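Stallent Hand Gripper Review: Two Months In and Still Reaching for It

I've been through my share of hand-held grippers for recording pick-and-place demos, and most of them end up in a drawer. The Stallent hasn't. I bought it in June to replace an aging Bonum that had gone sloppy at the pivots, and I've had it in my hand nearly every day since (my wrist would like me to mention that part).

Setup took an evening. The kit ships flat, with four hinge pins, a bag of screws and a guide that assumes you've built one before. Mine went together without any filing, which I can't say for the Bonum. Total weight with the camera on is 210 grams more than my old rig and yes, you feel it by the end of a long session. 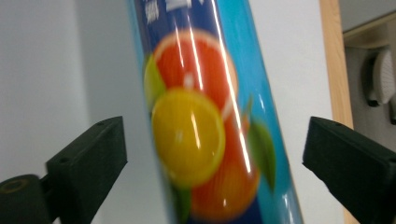
Finger travel is what sold me. The Stallent opens wide and both sides move together, so you don't have to fuss over lining up your wrist before you close. With a tall canister like the blue one with the fruit on it, there's still a gap on each side as you come in, and I love having that slack! On the Bonum I was forever knocking things over on the approach, then resetting, then knocking them over again.

Grip is the other big change. The pads are blocky and flat, and I expected them to skate on anything shiny. I ran the same set of objects through both grippers on a Sunday afternoon, slick packaging included, and the Stallent dropped fewer of them. It also lets me know through the trigger when I've made contact. The Bonum trigger feels the same all the way down, whether you're holding something or squeezing air. 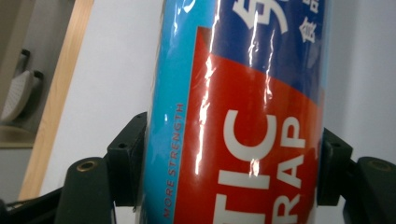
One reader, Hodžić, wrote in after my first impressions post to say the trigger spring gets noticeably softer with heavy use, and that swapping in the stiffer one from the spares bag fixed it. I haven't needed to yet, but I've moved the spare to where I can find it.

Gripes? I have two. The trigger guard is too tight for gloves, and the camera mount needs a proper locking screw. Mine creeps downward over a long session, so I check the view against a blank surface with the jaws fully open before I start recording. If both tips sit level, I'm good to go.

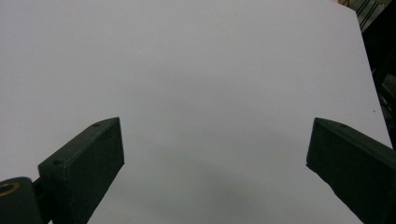
Stallent or Terness?

I borrowed a Terness for a week to compare. It's lighter and the trigger is lovely, very smooth, but the jaws don't open as far and swapping the pads is a chore. For small parts I'd happily use it. For household objects of all shapes I'd buy the Stallent again, and I'm already eyeing a second one for my left hand.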